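**Kollura Allotments: questions from plot holders and applicants**

*Last updated July 5, 2021*

### How do I apply for a plot?

Complete the form at the site office and return it to Salamatu Frimpong. Applicants must live within the parish. A plot is offered to the person at the head of the waiting list.

### What does a plot cost?

A full plot is 200 square metres and the rent is £105 a year, payable in April. Half plots are charged at half the rent. Water is included.

### May I put up a shed?

Yes, with written consent. Sheds must be no longer than 6 feet and must stand on slabs. Concrete bases are not allowed.

### Are bonfires permitted?

Bonfires are permitted from November to the end of February only, after dusk. Plastic and treated timber must not be burned.

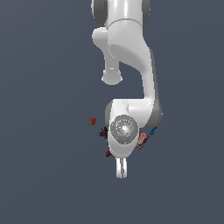

### Can I share my plot with a friend?

You may name one co-worker on your agreement. The co-worker has no right to the plot if you give it up.

### How do I end my tenancy?

Write to the office giving one month's notice. Rent already paid is not refunded.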